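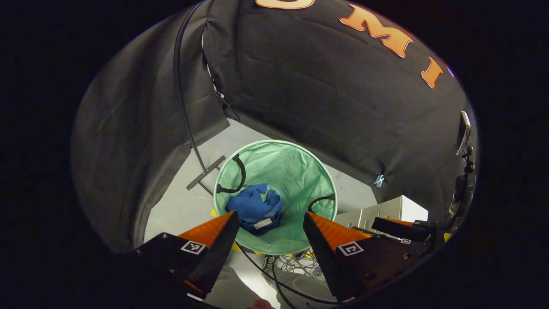

Gripper over the green can, fingers open, blue cloth at the bottom of the liner.

April, bench notes, after lunch

Cloth-in-can task, rules as they stand. I am writing them down again because the copy taped up at Clirard has grown footnotes and two of them disagree.

1. Fingers open before they go below the rim. Closing on the way down gets you liner, and the liner always comes along willingly.

2. Both marker squares in view at the start of a take. If a sleeve or a cable covers one, stop and redo. Tracking will happily invent a finger position for you and the log will look wonderful.

3. Own fingertips stay behind the mounting blocks. A bit of skin at the bottom of the picture is allowed under the Trindero guide, section 12. Helping the cloth along with a thumb is a different section.

4. Cables on the floor. We've had this rule since winter. There is a tangle of gray and white down there right under the working area, and a black one running past the can. Proper fix is a cover strip. Interim fix is the word "cables" on the whiteboard, underlined.

5. The can doesn't move between takes. Yellow tape is the reference. If you kick it, say so in the log.

Handles: the guide says nothing about cans with handles hanging inside the rim. Ours has black ones left and right, and the right one sits just above where the finger wants to go. Asked Rutherford for a ruling. They sent back the definition of "container."

Target is 1,000 accepted takes. Reject rate last batch was around 4 percent, mostly rule 2, mostly me.

Heltden wants the rules as a one-page checklist with boxes. Fine, but then somebody ticks all the boxes at the end of the shift in the same pen, and we've standardized the pen.

To do: cover strip, reprint the sheet without footnotes, decide if the label on the cloth has to face up. I say no.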